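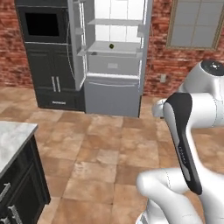 Reading > Community programs > Orilham Book Circle > Reports

Progress report to the Vandenberghe fund, spring term

You asked whether the reading circle is changing what people read. I doubt we can say yes yet. The grant bought 400 paperbacks, split between the Orilham and Gaditwood branches, and most have been borrowed at least once. Borrowed is a weaker word than finished, and I would ask the fund to keep the two apart when it quotes us.

Attendance
Orilham started with 25 readers and now gets 14 on a good Tuesday. Gaditwood holds at 12. Prapai Kaewkla puts the drop down to our second title, a business memoir that half the group gave up on before the founder had left college. I think the 7 p.m. start did as much damage.

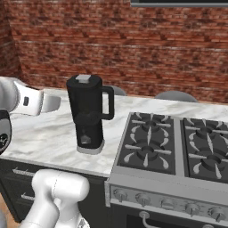
Brick wall and marble countertop.

Subscribe to our monthly reading newsletter. Unsubscribe at any time.

What the money went on

1. Books. Done, with a few copies missing from Gaditwood.

2. Reader reviews. Ourania Petridis collects these. They are warm, and too many repeat the back cover. The best one complained for two pages about the ending.

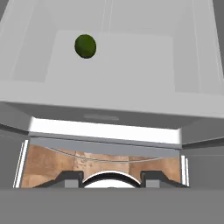 3. The Pinora reading log. Koen Michiels likes it. Few readers opened it after the first month, and I would not renew.

4. Author evening. Postponed again. Anouk Verschueren is still waiting for a reply from the publisher.
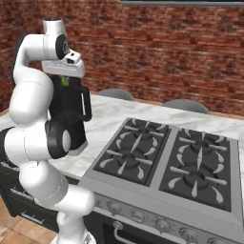
White robot arm beside the gas range, coffee maker behind.

Next term
We want shorter books and an earlier start. I have asked for no new money until we know who finishes what.

Ward Brouwer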